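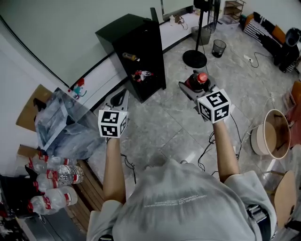
The red bottle and the black shelves

Emine had promised to leave the room as she found it, and the bus to Hasholm was leaving at 7 in the evening. She began with the shelves, because her aunt always looked at the shelves first.

The dark red bottle had come with them from the old apartment. Pjotr, her brother, said it was only syrup. Her aunt said it was the last one from Mr. Karimi's store, and that it must not be opened before a wedding. There had been 3 weddings since then, and every time somebody forgot to bring it.

"Put it next to the orange one," her aunt called from the kitchen.

"The orange one is medicine."

"Then put it lower."

Lower were the red and white things, which had no other home. Emine thought about it for a long moment. The tiles were cold under her feet, as they were every February, and the fan had not been used for many months, but it kept its place in the corner like an old guest.

She remembered how her uncle slept on the striped sofa with the orange cushion on his face. He used to say that a house needs one bottle which is not for drinking.

"Did you find a place?" asked her aunt.

"Yes," said Emine, and she went to look for her coat. The bottle was already in the bag, between two sweaters.

Her aunt came in with bread for the road. She looked at the shelves, then at the bag, and she asked if the zipper was closed well.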